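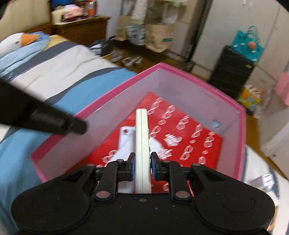

Fig. 4.1 The storage box. Red printed sheet on the floor of the box, one long flat piece held upright in it, narrow edge facing up.

Chapter 4
Small Things in the Bedroom

Remotes, chargers, instruction leaflets, spare keys. The stuff with no drawer of its own. In the Pralville household survey we logged 297 small items across 20 bedrooms, and most of them were living on the bed or the bedside cabinet – or under something else. Chapter 3 dealt with clothes and bags. Clothes are easy by comparison, they hang or they fold. A remote does niether.

So this chapter is about boxes. Open boxes mainly, the kind a person will really use at the end of a day. Lids come in Chapter 5.

Three terms before you start, you will need them for the exercises:

Home spot – where an item goes back to, every time.
Liner – a flat sheet, card or booklet laid in the bottom of a box.
Reach – distance from the place of use to the home spot. For a bedroom remote keep it under 90 centimeters from the pillow.

Work on the bed or next to it. Bags on the floor can wait, they are a separate job (see 3.6). Bring the box to the items, not the items to the box. Liner first. Then long flat pieces, then the small ones in whatever gaps are left.

4.1 Remotes

Air conditioner remotes get lost more than TV remotes, at least in the Iltville classes. Cristóbal Domínguez, who taught those, puts it down to season – used hard for a few months, then dropped somewhere in February and forgotten. One box for all of them, faces up. Do not stack. Buttons get pressed, batteries run down.
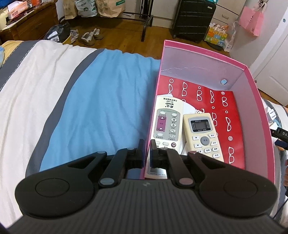 Fig. 4.2 Two air conditioner remotes laid flat in an open pink box, with the red printed item as liner.

Notice the screen on the right-hand remote. A remote with a screen should always go in so you can read it with out picking it up. Loose cards can stay in the box for now, we sort paper in 4.4.

Before you read on: write down every remote in your own bedroom and measure the reach for each. Bring the list to class. You will use it again in 4.2, where we compare a shallow box against a deep one.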